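Técnica Cirúrgica – Apontamentos da Aula 6: Sutura em Tecido Fibroso
Módulo Matmont, Sala Ogilvie

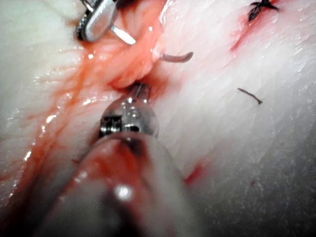 A agulha curva deve entrar perpendicularmente à superfície e acompanhar a sua própria curvatura até à saída. A tração lateral alarga o orifício e rasga as fibras, sobretudo quando o ponto é paralelo à sua direção.

Antes de cada passagem, o estudante identifica os dois bordos e a profundidade da incisão. O segundo instrumento serve para expor ou apoiar o tecido – nunca para segurar a agulha pela ponta.

O nó é apertado até à aproximação dos bordos, sem os tornar isquémicos. O fio é cortado depois de confirmada a simetria do ponto.

Avaliação prática: 200 pontos, com mínimo de 85 para admissão ao exame final. A folha de registo Rater é entregue no fim da sessão.

Leitura obrigatória: caderno Sollside, até à página 70.

Última atualização: 27 dez. 2023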